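3.2 Equipment planning and cost allocation

The picking cell at Belside was planned against a fixed capital allowance that had to cover the bin station, the end tools, the vision hardware and all consumables for the life of the project. The arm was already held by the laboratory and is carried in our figures at its written-down value. Other groups starting from nothing should expect the arm and its controller to dominate the total, and should read the proportions given here with that in mind.

We divided purchases into three classes. Class A items were those without which no trial could be run. Class B items improved throughput or reduced labour. Class C items were spares. The original plan, prepared by Quintana in October, put most of the discretionary money into Class B and left Class C with whatever remained. This proved to be the main weakness of the plan. Hoses, cable ties and tool tips were used up faster than budgeted, and two planned Class B purchases were deferred so that replacements could be ordered.

Three suppliers were asked to quote on the end tool. Arlow offered the lowest unit price but a minimum order of 10. Manzano would sell single units at a higher price and quoted a lead time of six weeks. The third quote arrived after the ordering deadline and was not considered. We bought from Manzano. On unit price alone the choice looks poor, but the tool geometry was revised after the first round of trials, and a full Arlow order would have left us with stock we could not use.

The station itself was kept cheap on purpose. The bin was taken from existing stores and the surrounding boards were cut in the departmental workshop, with labour charged at the internal rate. Clamps were preferred to a bolted fixture. A machined fixture was quoted at over $600 before freight, and would have needed to be remade if the bin size changed. The clamped arrangement does carry a cost of its own in setup time. Bin position was checked at the start of each session and the workspace was recalibrated when it had moved, and this labour is entered under operating costs in Section 3.4.

Test objects were budgeted as a consumable. We selected household goods that vary in shape, surface and transparency, including items with clear plastic parts, which are a known difficulty for depth sensing. Bravo maintained the object list and replaced items once wear had changed their appearance enough to affect recognition. Figure 6 gives the bin and arm with a mixed set of objects on the bin floor. 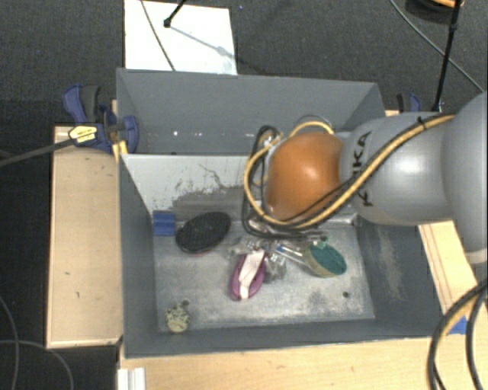 Figure 6. Picking station at Belside, with the arm extended over the two-compartment metal bin and mixed objects in the front compartment.

Cabling and hose routing were left out of the first budget entirely. In the present cell these lines run along the outside of the arm and are tied at intervals. External routing costs little and can be changed quickly, but the lines have to be allowed for when reach and clearance are specified. We now enter routing as a Class A item with its own labour estimate.

For the second cell, at Cosdale, we have set aside 10 per cent of the equipment allowance for Class C before any Class B item is approved. Quotes for that cell are being requested with single-unit pricing shown separately, so that small and bulk orders can be compared on the same basis. Freight is listed on its own line, having been folded into unit prices in some of the Belside paperwork and left out of the rest.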